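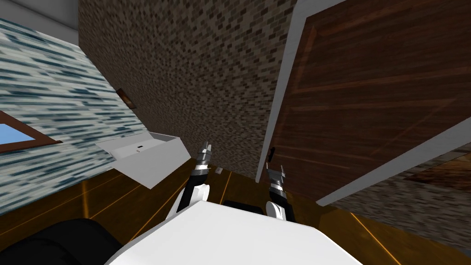 Slide 1. Simulator view, both arms forward, brick wall and door behind.

Hi everybody, thanks for coming. (Wait for the door to close, people always trickle in.) I'm going to talk about our student project, the Vando project, which is a two-armed robot living entirely inside a computer. We started in April with a blank room and a lot of confidence. It's September 2021 now and we have a room with brick in it and a bit less confidence, but I'm still having a great time!

Say hello to the Plurstead people if they came. They let us borrow their lab machines over the summer and we would've been sunk without them.

So, the task. Small white thing on the floor, between the grippers. Pick it up, hold it, put it down somewhere else. My little cousin can do it. We gave ourselves 4 weeks. Pause here, people usually laugh.

The first big headache was coordinates. The camera view is tilted, you can see the whole room leaning over, and for a long while our code took "up" to mean up on the screen. Up in the room is a different direction altogether! So we'd ask for a nice straight lift and the arm would head off toward the wall. If you take one thing home from this talk, write down which frame every number is in. Put it in the variable name. Ugly names are fine.

Second headache, two arms. Each arm had its own planner, and each planner thought it had the place to itself. We fixed that with a little program we call Notido, and all it does is make one arm wait while the other one moves. Slow? Yes, very. I love it anyway.

(Drink some water. Next slide.)

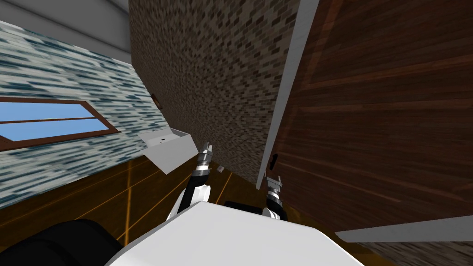 Why not just let the two arms move together and sort out the crashes later, Wei asked at our spring review, and wouldn't a good simulator make crashes free anyway?

Fair question, and I gave a pretty bad answer that day, so let me try again. Crashes are free in the sense that there's no repair bill. They aren't free in time. A bad contact would make the physics go wild and we'd lose the whole batch, and a batch for us was 400 runs. Overnight, on a shared machine. You come in with your coffee and it died on run 9. That happened to me more than I want to say.

Talk through the numbers if there's time. We did some 1000 runs before we trusted the reach at all. Only the reach! Grasping came after, and grasping with two skinny fingers on something that tiny is its own talk.

Things we'd like to try next: moving the target closer to the wall, and starting the arms from different poses. Also cleaning up the config files (this is on me, I know).

Skip the part on wall textures if I'm running over. If somebody asks, yes, we changed them a lot, and yes, it was mostly for fun.

Questions now. Leave slide 2 up.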